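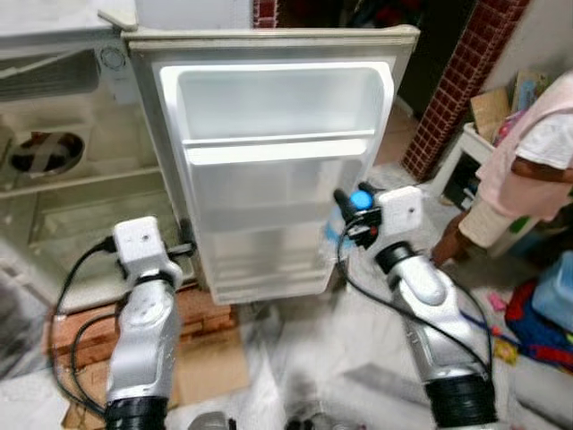
mossybrick replied:
Vinegar is useless on a fridge that's been shut for months. You want bicarb, and you want patience. Mine sat in a garage in Foltetville from November to spring and the smell could have paid rent.

dunnock_31 wrote:
I've done bicarb. I've done a saucer of coffee grounds. It now smells like a café where something died.

mossybrick wrote:
How long did you leave it?

dunnock_31 wrote:
Overnight.

mossybrick wrote:
Three days, minimum. Door open, plug out.

Plinth wrote:
Disagree on the bicarb. People put a saucer in, feel scientific and go to bed. The smell lives in the door seal and the drain hole. Pull the seal back a bit at a time and go round with a cotton bud. You won't enjoy it.

tepid_kev wrote:
Or buy another one. The Tarkel shop on Clekden Road has small ones for under £100.

Plinth wrote:
And when that one smells?

tepid_kev wrote:
Then I know it's me.

dunnock_31 wrote:
I'm not buying another one, I'm letting the flat in 2 weeks and it has to have a fridge in it. Nothing in the listing says what the fridge has to smell of, but I'd like to keep the tenant.

mossybrick wrote:
Seal first, then bicarb in warm water on every surface, then leave it. Happy to give Plinth the seal. Not giving up the bicarb.

Plinth wrote:
I'll take that. Has anyone used the Wubshet spray? My sister swears by it but she also swears by magnets.

dunnock_31 wrote:
Did the seal this afternoon. I have seen the cotton buds and would like to withdraw my question.

Forum rules | Contact the moderators | © Clekden Household Board | Back to top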